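Kiment open day in July: who went?

Posted in: Shows, Visits and Demos

marlowe_bench
Finally sitting down with a coffee to write this up, as I promised several of you I would. My sister and I drove over for the Kiment open day, got lost twice looking for the Jivport entrance (the sign faces the wrong way if you come from the highway) and still made the 10 a.m. tour. So glad we did! They let us in 13 at a time, and our guide, Leonilde Rebelo, was patience itself with my sister, who had a question at every single station.

The big palletizing cell was fine, if you like that sort of thing. What I could have watched all day was the picking arm in the back room, working on a basket of toys and cloths all jumbled in together.

gearhound_255
I was in the afternoon group and came away a bit less charmed, I have to say. It was slow. My four-year-old niece would have emptied that basket and filled it again while the arm was making up its mind. And I'd already seen quicker picking at the Sakby demo last spring.

marlowe_bench
Well, sure, but Sakby had everything laid out in rows on a belt, didn't they? All the same boxes, too. I don't think you can hold the two up side by side. A heap of soft stuff and spiky stuff is a whole different animal, and I say that as somebody who spent 144 shifts one year pulling returns out of bins by hand.

tullyho
Agree with marlowe. Cloth is miserable. We tried a Nakajima gripper on folded towels at my old job and gave it up after a month, it would take two or none. Did anybody get a decent look at how theirs goes in?

marlowe_bench
I did, we were right up by the table for that part. The fingers point straight down, and the waffle cloth was standing up against the rim on the right, so it had an edge to go for. The green muslin spread over the rest of the pile looks like the harder one to me.

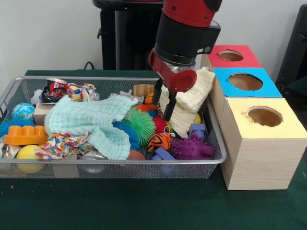

Kaede Oshima: I'd go after the muslin first, personally, and get it out of the way. As long as it's lying over everything you're guessing at half of what's under it. But I can see the case for starting with whatever gives you a clean edge.

gearhound_255
OK, fair point about the belt at Sakby. I still say slow. And the coffee line was slower.

tullyho
Did they say if there's another one next year? I'd bring my dad, he'd love it.

marlowe_bench
Leonilde said to watch their page in the spring. Park on the Jivport side if you go, and bring a sweater for the back room, it's chilly in there even in July.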